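Kitchen-sink horror

Kitchen-sink horror is a loose label for low-budget horror films set almost entirely inside an ordinary home, with a small cast and a domestic object or routine as the source of threat. The name borrows from the British kitchen-sink dramas of the late 1950s and early 1960s, although the two have little in common beyond their cramped rooms and working households.

Background

Cheap horror has long relied on single locations. A house needs no permit, can be lit with household lamps and allows a crew to leave its equipment standing overnight. The spread of home video in the 1980s gave such films a market outside cinemas, and distributors bought them in bulk on the strength of a title and a painted cover.

The small company Skasel specialised in this trade. Its first release, Plerard, was shot in 12 days in a rented terraced house and runs for 91 minutes. The plot concerns a lodger who becomes convinced that the pantry is larger at night than by day. The first video edition was limited to 2,000 cassettes, and surviving copies are sought by collectors.
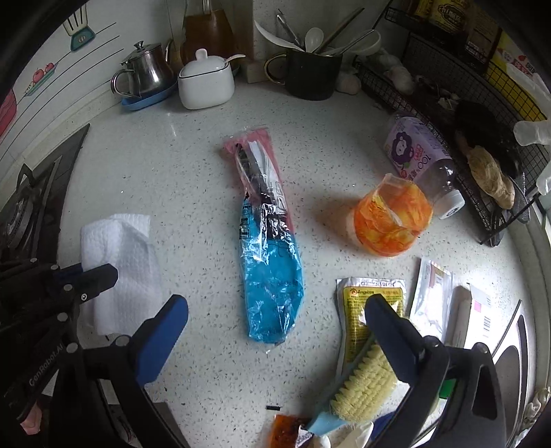 Why were so many of these films set in kitchens?
Kitchens were usually the brightest rooms in the house and had the most power sockets, which made them easier to shoot in with slow film stock and few lamps.

Characteristics

Most films of the type have between two and five speaking parts. Dialogue is often recorded afterwards, and the results can be uneven. Music is sparse, and sound effects are made from taps, boilers and cupboard doors. Violence is generally kept off screen, partly for reasons of cost. Endings tend to be abrupt, and several titles exist in longer and shorter versions prepared for different countries.

Clomix, the second Skasel production, is the best known. It follows a family whose household waste returns to the house each morning, and its 183 shots include only nine taken outdoors.

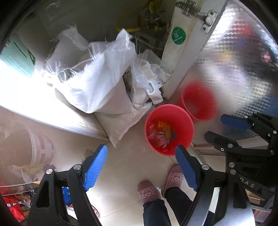
Props in the cycle were mostly everyday goods bought locally or taken from the crew's own homes. Clomix used no specially built objects apart from a false cellar door. Its threat is carried by things as plain as a round red bin with a few crumpled wrappers in the bottom, filmed at length and without music. Later directors copied the method, with mixed results.

Later use

Interest revived when Clomix was shown at the Jääskeläinen, a repertory cinema, on Saturday, July 18, 2020. A second screening followed in August. The label has since been applied to newer films made for streaming, though some writers reserve it for work shot on film before 1990.

See also: Exploitation film; Direct-to-video; Haunted house film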